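**Brallska Robotics Club, minutes of the meeting, 14 December 2021**

The meeting was opened at the usual hour. The minutes of the previous meeting were accepted with one correction: the Grevosix kit cost 62 dollars, not 26.

**1. Sorting task.** The bin team reported 28 recorded runs. The goal stays at 600 before the regional round in April. The members agreed that every run must begin with a new arrangement of the objects, and that boxes should be mixed with round things. 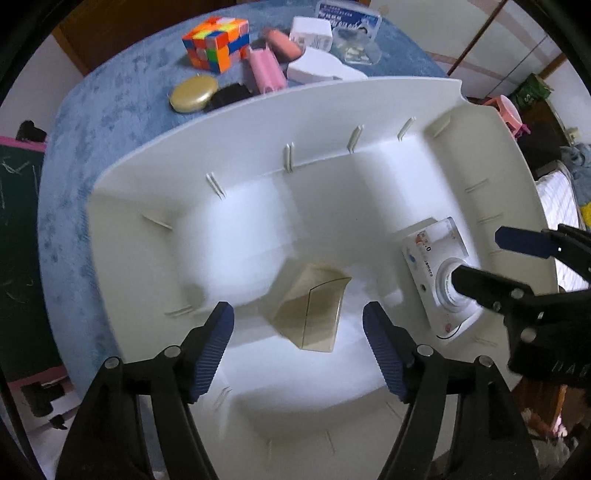
It was also agreed that the operator moves slowly near the walls and says aloud when the run is finished. Runs without a note in the log will not be counted.

**2. Zosudia entry.** The form is filled in, except the title of the project. Proposals can be written on the club list until the next meeting.

**3. Menon room.** We may use the room also during the holidays. The key must be returned the same evening.

**4. Other matters.** The request for new finger pads was postponed. The meeting was closed.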